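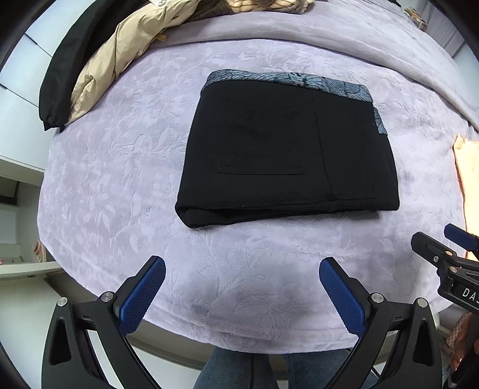

BROLTACH ROVERS ANNOUNCE NEW WOMEN'S AND GIRLS' PROGRAMME AHEAD OF 2019/20 SEASON

August 4, 2019

Broltach Rovers Football Club has confirmed that it will enter a women's first team in the county league this season, alongside three new girls' sides at under-12, under-14 and under-16 level. The teams will train and play at Erklow Park, the club's home ground, and will come under the same football department as the men's first team and the existing academy.

Agustina Pereyra has been appointed Head of Women's and Girls' Football on a three-year agreement. She joins from Daltano, where she spent six seasons as a coach and latterly as assistant manager, and will take charge of the women's first team on match days as well as overseeing the three junior squads.

The decision follows a series of open sessions held at Erklow Park during the spring and early summer. A total of 148 players attended at least one session, and 60 of them have now been offered a registered place for the coming season. Those who were not offered a place have been invited to join the club's weekly development group, which is free of charge until the end of October.

Pereyra, who played as a central midfielder before a knee injury ended her career at the age of 27, said that the standard at the open sessions had been higher than she expected.

"I came to watch the second session before I had agreed to anything, and I stayed until the floodlights went off," she said. "There are players in this town who have been travelling an hour each way to get a game. Some of them had stopped playing altogether. My first job is to give them good coaching and a proper fixture list, and after that we can talk about where we want to finish in the table.

"I have told the squad that I want us to keep the ball and to be brave with it. We will lose some matches while we learn. I am comfortable with that, and the board has told me that it is too."

The women's first team began pre-season training last month and has played two friendly matches, a 2-2 draw away and a 3-1 defeat at home. Two further friendlies will be played before the league campaign opens. Kick-off times will be published on the club website once they have been agreed with the visiting sides.

Facilities at Erklow Park

Work to prepare the ground for the additional teams is close to completion. The former visitors' changing block behind the east terrace has been divided to provide two full-size changing rooms, each with its own showers, and a separate room for match officials. The treatment room has been moved to the ground floor of the main stand and will be shared by all of the club's senior and junior teams.

The second pitch has been re-drained and re-seeded, and is expected to be available from the middle of the season. Until then the under-12 and under-14 sides will play their home fixtures on the school field at Quiroga Road, which the club has hired for Saturday-free use under an arrangement with the school's governors. Parents of registered players will receive details of parking and access by letter.

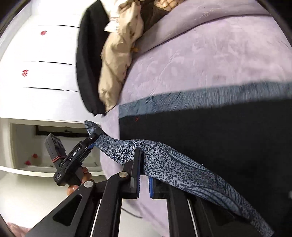 Training times for the men's first team and the academy are unchanged. The women's first team will train on two evenings each week on the main pitch and the adjoining all-weather area, with a third session in the gym for those who are able to attend. The club has asked all teams to leave the all-weather area promptly at the end of their allotted time.

Tickets and membership

Admission to all women's first team home matches in the league will be free for under-16s and for existing season ticket holders. A separate women's team season ticket is available to other supporters from the club office. Joint tickets covering both senior teams have also gone on sale, and 252 had been sold by the close of business on the first day.

Supporters who bought a men's season ticket before the joint ticket was announced may upgrade by paying the difference between the two prices. Upgrades can be made in person at the club office only, and supporters should bring their existing card with them.

Members of the supporters' association voted on the proposal to create the women's section at a meeting held in the clubhouse in May. Of the members present, 119 voted in favour, and the motion was carried comfortably. The association has since agreed to pay for the women's first team's away travel for the whole of the season.

A spokesperson for Broltach Rovers said: "The board is grateful to everyone who has helped to bring this forward, and in particular to the coaches who ran the open sessions in their own time. Agustina was the clear choice of the interview panel. She has a good record of bringing young players through to senior football, and we look forward to seeing her teams at Erklow Park."

The club is still seeking qualified coaches for the under-12 and under-14 squads, and a goalkeeping coach to work across all four teams. Applicants should hold a current coaching certificate and will be required to complete the usual safeguarding checks before taking up a post. Application forms may be collected from the club office or requested by post.

The women's first team squad list, including shirt numbers, will be released before the opening league match. The captain will be named at the same time.

ENDS

Notes to editors

Agustina Pereyra is available for interview by arrangement with the club's media office. Requests to attend training should be made at least two working days in advance.

Media passes issued for men's first team matches are also valid for women's first team home fixtures. There is no need to apply again.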